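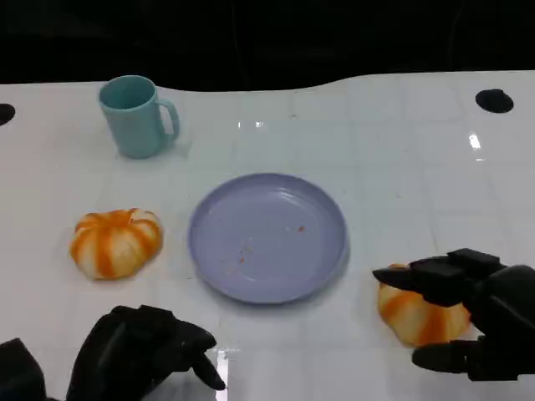 Section 4. Installing the Batora Roof Drain and Overflow Assembly

4.1 Scope

This section covers the installation of the Batora roof drain on flat roofs with a built-up or single-ply membrane. It applies to new work and to the replacement of existing drains. Installation in planted roofs is covered in Section 6.

All work shall be carried out by a licensed plumbing contractor in accordance with local code. Where local code and this manual differ, the stricter requirement applies.

4.2 Before you begin

Confirm that the roof deck is sound and that the drain sits at the low point of the area it serves. The deck opening for the standard body is 278 mm. Do not enlarge the opening to correct a misaligned leader. Move the leader.

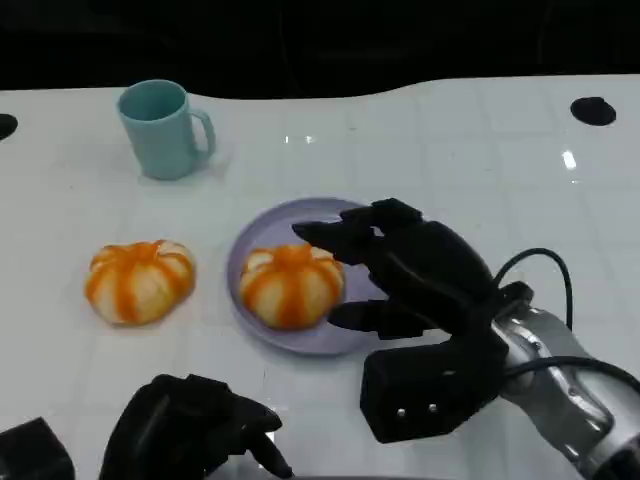

Halonen

Check the carton contents against the packing slip. Each carton contains the drain body, underdeck clamp, membrane clamping ring, strainer dome, and hardware bag. The overflow standpipe is packed separately and carries its own part label. Report missing items to the Gustham parts desk before starting work.

4.3 Setting the drain body

1. Place the drain body in the deck opening and turn it until the outlet lines up with the leader.

2. Fit the underdeck clamp from below. Tighten the bolts evenly in a cross pattern.

3. Connect the outlet to the leader with an approved coupling. Support the leader independently of the drain body.

4. Check that the flange is flush with the deck or slightly below it.

CAUTION: Never leave an open drain body unattended on an occupied building. Fit the temporary cover at the end of each shift.

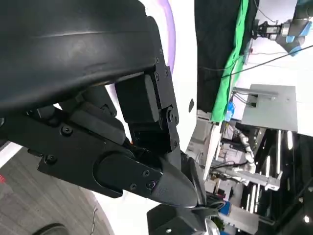 5. Lay the membrane over the flange and cut the opening to match the inner edge of the clamping ring. Keep the cut clear of the bolt holes.

6. Apply water-block sealant to the flange in a continuous bead, then press the membrane into place.

7. Set the clamping ring and tighten all bolts by hand before using a wrench. Retighten after 84 hours.

8. Install the strainer dome.

4.4 Overflow standpipe

The overflow drain must discharge through a separate leader to a point where the flow will be noticed by building staff. Set the standpipe inlet 2 inches above the low point of the roof. Do not connect the overflow to the primary leader at any level.

Note: Standpipes supplied for the Celtatton range have a different thread and will not seat correctly in a Batora body.

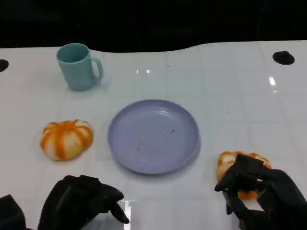
Halonen asks whether the water test may be carried out before the bolts are retightened. It may not. Complete step 7 in full, then plug the leader below the drain, flood the area to the level of the standpipe inlet, and inspect the underside of the deck for leaks. Record the result on the form in Appendix B.

4.5 Inspection

Inspect the strainer dome each September and again after any severe storm. Remove leaves and gravel by hand. Replace a cracked dome with part 175.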